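Laundry & Clothing Care > Stain and Print Care

How to Wash a Printed T-Shirt So the Print Lasts

Large prints crack when they are washed hot and dried hard. The method below works for screen prints and most transfers on cotton.
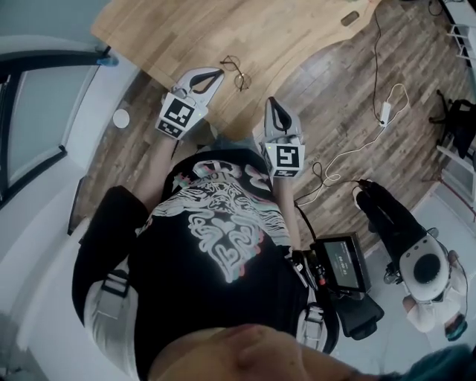
A reader in Fota writes that vinegar in the first wash did nothing for her shirts, and that the only thing that made a difference was giving up the dryer. Our results were the same, so vinegar has been dropped from this page.

Before the wash

Wait a day or two before washing a new shirt. Turn it inside out, with the sleeves pulled all the way through. Sort darks from lights, and keep jeans and anything with a zipper out of the load.

Washing

1. Set the machine to cold and the gentle cycle.
2. Use a mild liquid detergent – powder can leave grit in cold water. We use Ruvach, but any brand without bleach is fine.
3. Skip the fabric softener.
4. Fill the drum halfway.
5. Choose a low spin. Our washer goes up to 1260 rpm, and we leave it well under that.

Drying

Take the shirt out as soon as the cycle ends. Smooth the print flat with your hand and hang the shirt by the hem, still inside out, away from direct sun. Heavy cotton needs up to 16 hours indoors.

Ironing

Iron on the reverse side only, on medium, with a thin cloth under the print. If the print feels tacky, stop and let it cool before you fold the shirt.

Tagged: cotton, printed shirts, cold wash

© Pollau Home Pages | Contact | Back to top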